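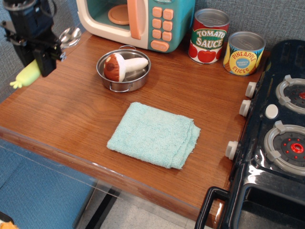

Cooking for the under-fives

The cook at the nursery on Doucette Road in Titmont starts work at half past six, an hour before the first children are dropped off. By the time we speak, at two in the afternoon, lunch has been served and cleared, tea is in the fridge under foil and she has sat down for the first time that day. She asked for her name to be left out, mainly so that the parents of Titmont would not stop her in the supermarket to ask about fish pie. It happens already, she says.

She has cooked at the nursery for eleven years. Before that she worked in a hotel in Pleltbridge, on breakfasts and then on functions, and she took the nursery job when her own son started school.

"I thought it would be a rest," she says. "Smaller portions, home by four. I'd done weddings. I thought, how hard can it be to do mince for toddlers?"

In her first week she made a beef stew with pearl barley and most of it came back. The following day she made a plain tomato pasta and most of that came back as well. A member of staff told her the last cook had cut the pasta shorter.

"So I cut it shorter. And they ate it. Same sauce, same everything. I was quite annoyed, to be fair."

The nursery serves breakfast, lunch and tea, with fruit in between. Last November, a full month with no closures, the kitchen sent out 1,220 lunches. Lunch is in two sittings, the babies and the youngest toddlers first and the older rooms after them. Everything for the first sitting is made without added salt and then mashed or chopped by hand. The second sitting gets the same dish left as it is, with a bit more herb or spice stirred in.

"People think you make a baby meal and a big children's meal and a staff meal. You'd never be done. You make one thing and you take it off at different stages."

Her menu runs over four weeks and changes twice a year, in April and October. She showed me the one now on the wall. Mondays are always meat-free. Fish is on a Thursday, when the van comes. There is a lentil dish in every week, and she says it took her a long time to find lentil dishes that work.

"Red ones, cooked right down, in with something they know already. Lentils in a cottage pie, half and half with the mince. Lentils in a soup with carrot. If you put a bowl of dal down in front of a child who's never seen it, some will dive in and some will cry. If it's in the pie, they've had it ten times before they know what it is. Then I do the dal."

I asked whether that was hiding food, which some nutrition advice warns against.

"I tell them it's in there. I don't make a speech of it, but if they ask what's in the pie I say meat, carrots, lentils. I wouldn't lie to them. They remember."

Allergies take up more of her day than they used to. When she started there were two children on special diets, and she knew their needs by heart. Now there is a folder, a chart on the inside of the door and a set of coloured plates. The plates go out first, covered, and are handed over to a named adult in each room before anything else leaves the hatch. She does not allow anyone else to plate them up.

"I had a very good relief cook in when I had my knee done, lovely woman, very experienced, and I still rang at quarter past eleven every day to go through the plates with her. She was patient about it."

Where she can, she changes the dish for everyone. Her sponge is now made without egg. The white sauce is made with oat drink and thickened with cornflour, and she says no child has ever mentioned it, though two of the staff did.

Money is the part of the job she likes least. Food prices went up sharply and her budget followed some way behind. She buys dry goods from Fidholm, a wholesaler that delivers every other week, and gets vegetables from a grower outside Pleltbridge who lets her have the odd-sized ones. Meat comes from the butcher two doors down. She used to buy chicken breast and now buys thighs, which she thinks she should have been doing from the start.

"More flavour, they don't dry out, and they hold if a room's running late. A room is always running late. Somebody's lost a shoe."

The biggest spend since she arrived was the oven, which was replaced the winter before last at a cost of £2,000. The old one had a back corner that burned everything. She had learned to turn the trays at twelve minutes, and for the first few weeks with the new one she went on turning them.

"I still do it if I'm not thinking. It's in my arms."

Some of what she knows about children and food she learned by standing at the hatch. They eat more when an adult is sitting down with them and eating the same thing. They eat less when they are asked how much they have eaten. A child who refuses cooked carrot will often take it raw or grated, and a child who takes nothing green may take peas if they are still frozen, which she allows for the older ones as long as somebody is at the table. Puddings go out at the same time for everybody, whatever has happened with the main course.

"That was a fight. Some parents want it as a reward. They want me to say no crumble till you've had your broccoli. I understand it, I was brought up with that. But it's fruit and oats, the crumble. There's hardly any sugar in it. If that's all they eat on a bad day then they've had fruit and oats."

She is careful when she talks about parents. Most, she says, are worried and tired, and many have got into a way of cooking two or three different teas each night. They tend to ask her for recipes and then report back that it did not work at home.

"It won't, the first time. At home there's one child and one plate and Mum watching. In here there's eight of them round a table and the one next to you is eating it. I can't put that in a recipe."

She does give the recipes out. There is a box of printed cards by the front door, and the one that goes fastest is the fish pie, followed by the courgette muffins. The cards give amounts for a family of four, which she had to work out again from her own quantities. The first version of the muffin card was wrong and called for far too much bicarbonate of soda. Several parents made them anyway.
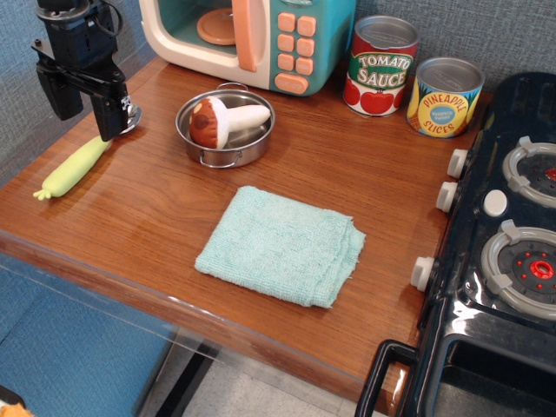 A play kitchen worktop, with a black toy stove on the right.

Pretend cooking comes up when she talks about the children who are slow to try things. She has no training in it, she says, and the room staff would explain it better, but she has noticed that a child who will not have a vegetable near their plate may be quite happy to chop up a toy one and serve it to a grown-up.

"They'll give you a whole dinner. You have to eat it all and say thank you. And they tell you off if you don't finish, which is where you find out what gets said at home."

Once a fortnight, on a Tuesday, four of the older children come to the kitchen door in aprons and do a job with her. They have podded broad beans, torn up lettuce and rubbed butter into flour. Nothing they do is essential to the meal, and she plans for it to take three times as long as it should. The children then carry what they have made to the table and tell the others.

"Broad beans I would never have put on the menu. Never. But they'd podded them, so they had to go on something. About half the table had one. One bean each, mind. But that was more than I'd expected."

I asked what she would change if she could. She said a bigger sink, and then thought about it for a while. She would like new nursery cooks to have some proper time with an experienced one before they start. There is plenty of written guidance on portion sizes and food groups, and she has read it and thinks it is mostly sound. What she had to work out for herself was how to get three rooms fed within forty minutes, what freezes well, and what to do when the delivery has not come.

"Keep eggs and keep pasta. Keep a bag of peas. Well, not the eggs now, for some of them. Keep chickpeas."

She has no plans to go back to hotels. A friend still works in the kitchen at Pleltbridge and tells her the functions are busier than ever. She misses the company of other cooks, and she misses using salt. At home her husband says she has stopped putting it in anything – he has his own pot of it on the table.

At ten to three the oven timer went. It was the bread rolls for tea, plain wholemeal ones, small enough for a two-year-old to hold. She got up, took the tray out, turned it round and put it back in for another two minutes.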